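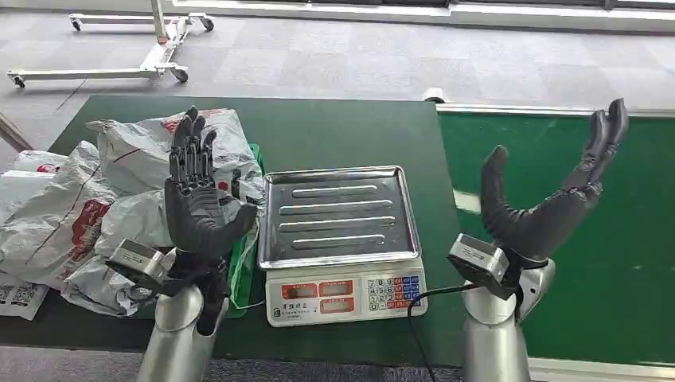

Summer reading log - minutes or books?

marlo_stacks
Our school library at Pratthorpe Elementary opens sign-ups in May and I can't wait!! Last year the kids logged 1,292 books between them. This time I want to switch to minutes, with 800 as the goal for a finisher badge. Thoughts?

kchala
Love it! We went to minutes at Siltthorpe and my slow readers finally had a chance at the badge. One kid spent weeks on a single fat dragon book and was so proud.
- Kidus Chala

pagesandpaws
I'd stick with books. My two hated watching the timer, it made reading feel like piano practice. They love coloring in a spine for every title though.

marlo_stacks
Oh, the spines are so cute. But don't you get kids logging 25 board books in an afternoon?

pagesandpaws
Sure, and they read every one of them to the baby! Counts in my house.

kchala
Ha, fair. I still say minutes for grades 3 and up - audiobooks are easier to log too.

ornitz_mom
Could you print both sheets and let them pick? Also, does the library login work over the summer? Mine quit in June last year.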